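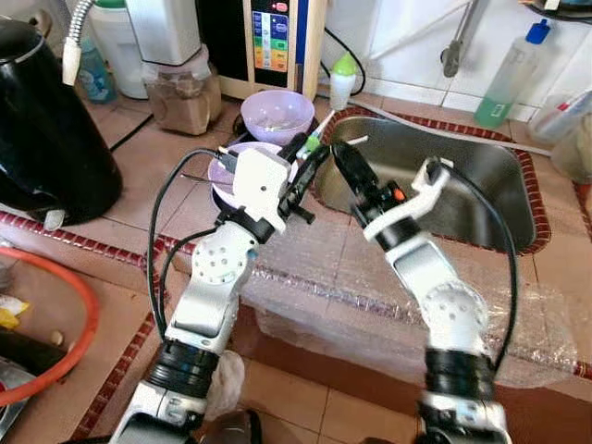
Nonevar 社区互助 · 小家电与清洁组

蒸汽拖把出汽越来越小，还往外喷水，是该除垢还是该换了？

Zeyu Song 发表于 2018年8月21日

各位好，潜水很久第一次发帖，有点啰嗦，先说声抱歉哈。

我家用的是 Gumton 的蒸汽拖把，就是水箱在杆子后面、可以拔下来灌水的那款，当时花了 900 块买的，用了两年。房子 82 平，客厅和过道是瓷砖，两个卧室是复合木地板，基本上隔天拖一遍，所以它在我家算是干活很勤快的了。

最近一个月开始闹脾气。先是预热时间变长，以前灯一灭就能用，现在灯灭了按下去还是没什么汽，得再等一会儿。然后出汽一阵一阵的，前半屋子还行，拖到厨房门口就像没气了一样。最烦的是它会突然“噗”地一下喷出一小摊水，带点白白的渣子，干了以后在瓷砖上留一个一个的白印，我又得趴在地上擦一遍，那我还要蒸汽拖把干嘛呀！

我们这边水挺硬的，烧水壶里一个星期就一层白。我一直都是直接灌自来水（对，我知道，说明书好像写了什么，但是说明书早就不知道塞哪儿去了）。

我自己试过的：换了新的拖布，没区别。水箱拆下来洗干净了，没区别。拿牙签捅过喷头那几个小孔，捅出来一点点白渣，好了一天，第二天又那样。

想问三件事。一个是这种情况除垢还来得及吗，还是里面的加热体已经废了？再一个是除垢到底用白醋还是柠檬酸，网上说什么的都有，有人说白醋会把密封圈泡坏。最后就是木地板那边，喷出来的水会不会已经把板缝泡了？我看卧室门口有一条缝好像比以前鼓一点，也可能是我心理作用……

先谢谢大家了！

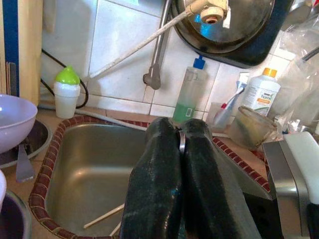

不锈钢方形水槽，四周小瓷砖镶边

Hongjun Pan

白醋灌进去，开机喷完就行。我妈一直这么弄的，没坏过。

味道会有点大，开窗。

Lingyun Shi

看到楼主这个描述我简直像看到去年的自己，连“拖到厨房门口就没气”都一模一样，哈哈。我把自己折腾的过程写一下，比较长，你挑有用的看。

先说结论，十有八九是水垢，而且堵的地方不在喷头，你拿牙签捅的那几个孔是最末端，真正结垢的是里面那段加热管和泵出来的细管子。喷头那里捅通了，里面的渣子又冲过来，所以好一天又不行了。带白渣的水喷出来也是这个道理，汽过不去，水没来得及变成汽就被顶出来了。

除垢我建议用食品级柠檬酸，别用白醋。楼上说的白醋能用是能用，我也用过一回，酸味散了两天才散干净，而且我那台用完以后水箱口那个小胶圈有点发黏，是不是醋弄的我不敢打包票，反正后来我就不用了。柠檬酸便宜，没味，袋装的超市卖调料那个架子上就有。

步骤我是这样的：

机器完全凉透，拔电，把拖布拆下来。

一箱温水里化一小勺柠檬酸，搅到看不见颗粒再倒进水箱。一定要化开啊，没化开的颗粒吸进泵里就更热闹了。也不要贪浓，浓了容易伤里面的金属。

装回去，通电，预热完了对着卫生间地漏喷，喷到水箱剩一半左右就停，拔电，放着。我是放一顿饭的工夫。

再通电，把剩下那半箱喷完。这时候出来的水可能是浑的，还有碎渣，别慌，渣子越多说明它越该洗了。我第一次洗的时候喷出来的像淘米水，看得我又恶心又痛快。

然后用纯净水灌满喷，喷两三箱，把酸冲干净。这步别偷懒！我有一回只冲了一箱就上木地板了，地上留了一层黏黏的膜，光脚踩上去吧唧吧唧响。

垢厚的话一次洗不透，隔一天再来一轮。
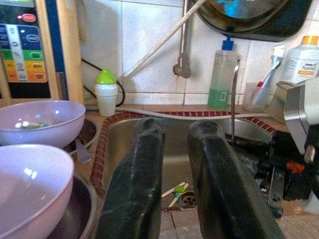 洗完了判断好没好也简单，不装拖布，对着瓷砖悬空按住出汽键，汽要是连着的、均匀的就算通了。要是还是一股一股的，听声音：泵有“哒哒哒”的声音但是没汽，多半还是堵；泵声音都没有，那就是泵的问题，或者水箱底下那个顶开的小阀门没顶到位，你把水箱拔下来重插一次试试，我老公就老是插不到底。

至于加热体废没废，你说预热灯还会灭，那它至少还在热，我觉得还没到报废的份上。真废了一般是灯一直亮着不灭，或者一插上就跳闸。要是跳闸就别再试了，直接送修。

换件的话我问过价，我们这边有个 Truncombe 的维修点，加热体连工带料报 232 块。我当时犹豫了半天，900 的机器修 232，后来除垢除好了就没修。你要是洗两轮都没反应，可以打电话问问你那边的价，不同地方可能不一样。

木地板的事我单独说。复合地板怕的是水停在缝里，偶尔喷一小摊、马上擦掉，问题不大。你说门口那条鼓了一点，拿一把钢尺横着搁在缝上，看两边是不是翘起来透光，过一个星期再量一次，没变大就先不管它。变大了就得找铺地板的来看看了。这段时间木地板就先别上蒸汽了，拧干的平板拖把拖两下，机器修好了再说。还有就是，机器停在一个地方不动的时候千万别让它继续喷，我家书房就是接电话的时候忘了，烫出一块雾蒙蒙的印子，现在还在，用地毯盖着呢。

以后灌水别用自来水了，买桶装纯净水或者接净水机的水。有人会说纯净水太浪费，可是一箱也没多少呀。实在要用自来水，就烧开放凉取上面的，会好一点，但是也只是好一点。用完把水箱里剩的倒掉，别过夜，我现在都是倒完敞着口晾在水槽边上。

对了，白印子！瓷砖上那些白印也是水垢，用兑得很淡的柠檬酸水擦，再用清水过一遍就没了。但是如果你家台面或者门槛石是大理石的，不要用酸的东西碰它，会起毛、发乌，救不回来的。

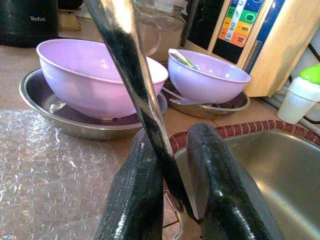
台面一侧的透明气泡膜

Dehua Guo

楼上写得很全了，我补几句，我以前在小家电维修店里干过一阵子。

蒸汽拖把送来修的，绝大部分就是垢，真正烧了加热管的不多。楼主这个症状我看不用换。但是有一点要注意，洗的时候如果一点汽水都不出，就不要反复通电硬顶，管子堵死了还在加热，温控容易跳，跳多了就真坏了。这种情况可以把温柠檬酸水灌进去，不通电，放一晚上，第二天再开机试。

密封圈那个事，新圈子泡一次白醋没什么，老圈子本来就发硬了，泡完漏水，大家就都怪醋。你用了两年，可以顺手看一眼水箱口那个圈，有裂纹就换，很便宜的东西，买的时候带着旧的去比大小，光报型号经常拿错。

拖布也说一句，拖布上别加柔顺剂洗，加了以后不吸水，地上看着就是湿答答的，好多人以为是机器喷水，跑来修，换块布就好了。楼主说换过新拖布没区别，那就排除这条。

另外不要往水箱里加香精、地板清洁剂、消毒水，什么都别加。我拆过一台，里面全是黏糊糊的，味道还挺香，可惜没法修了。

Zeyu Song

回来报告一下！柠檬酸洗了两轮，第一轮喷出来的真的像淘米水，Lingyun Shi 你形容得太准了，我对着地漏看了半天。第二轮就清多了，现在预热灯一灭就有汽，从客厅拖到厨房一口气拖完，没再喷水。

胶圈按 Dehua Guo 说的看了，有一道很细的纹，先用着，周末出门的时候带去配一个。地板缝拿尺子搁了，两边不透光，估计真是我心理作用，不过卧室我还是先用平板拖把拖着，下星期再量一次。

白醋那位也谢谢，我家正好没醋了，不然当天晚上可能就灌进去了，哈哈。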